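# Grorkitz Simulated Tabletop Collection: Frequently Asked Questions

Updated 26 Apr 2020

**What does the collection contain?**

Release two holds 3065 recorded episodes of a simulated arm handling small objects at a table. Of these, 683 are reserved for testing and should not be used in training.

**Are all episodes built around the same task?**

No. Each episode follows one short written instruction, such as placing a strawberry in a pink bowl. Other items, including stemmed glassware, may share the table. 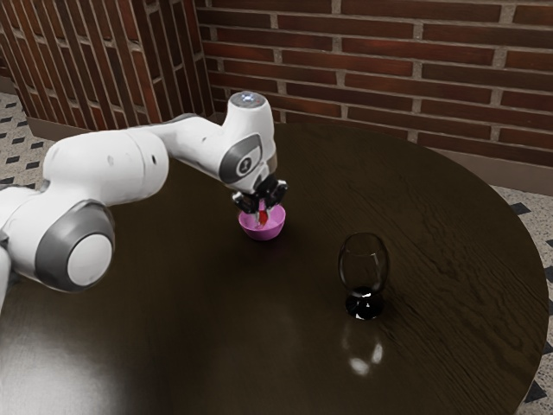
Instructions are assigned by the Sheehan scheduling tool. Operators may not reword them – corrections go through the Brirkunport office.

**Which views are stored?**

Every episode includes a room view and a close view of the gripper fingers. Both are saved with the joint positions and the gripper command. 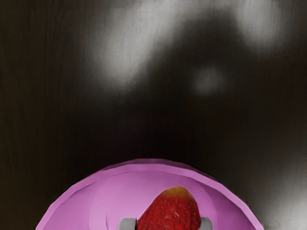

Users who need only one view may download it separately from the Zudier server.

**Are failed attempts kept?**

Yes. The release includes 878 episodes marked as failed. They carry the same fields as the others.

**May outside groups contribute?**

Contributions are accepted in batches of at least 200 episodes. The next intake opens in November. Groups must use the current scene files and submit a signed data agreement beforehand.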